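PAYROLL AND TAX CODE CHECK - MALHOTRA OFFICE
Checked by: Neelam Vishwakarma
Date: 20 September 2024
Copy to: Benvinda Calado, Kolletti branch

1. Tax codes match latest notices - OK
Went through all 44 staff. Two still on emergency codes, both new starters. Forms sent again, chase if nothing back by next pay run.

2. Higher rate staff flagged - PART DONE
List exists but its last year's. One person went over the threshold with overtime and wasnt on it. Added by hand.

3. Childcare deductions - OK
One amount was down as £216, should have been £261. Digits swapped. Corrected, refund of the difference not needed as caught before the run.

4. Pension contributions - NOT OK
Stedatska scheme rate not updated for two people on the payroll side. Payslips show old rate. Needs sorting before anything else on this sheet.
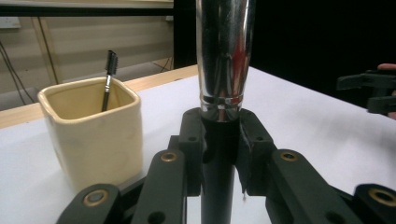
Does a bonus push someone into the higher band for the whole year?
Only the part of their income above the threshold is taxed at the higher rate. The rest stays as it was. Monthly payslip can look odd in the month the bonus lands - tell staff to check the year to date figures.

5. Payslips readable - OK
Codes on the back now explained in plain words. Print still small.

6. Season ticket loans - OK WITH COMMENT
Largest outstanding is £400. Repayments going through but the signed agreement for one loan is missing from the folder. Benvinda thinks it went to Kolletti with the old files, will look.

7. Mileage claims - NOT OK
Three claims paid with no dates on. Sent back. Don't pay without dates please, said this last time aswell. 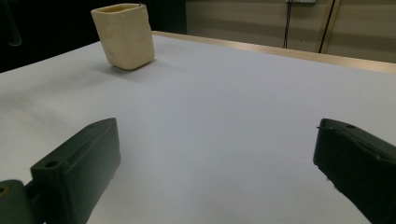 Small cup, cream coloured, on white tabletop.

8. Access to payroll system - PART DONE
Forkisis logins: leaver removed, shared login still there. Needs to go. Everyone gets own password.

9. Locked cabinet - OK
Key signed in and out. Page nearly full, new one needed.

Still open: 2, 4, 7, 8
Item 4 - Neelam, before next run
Item 8 - Benvinda
Next full check December, same sheet, bring the up to date threshold list.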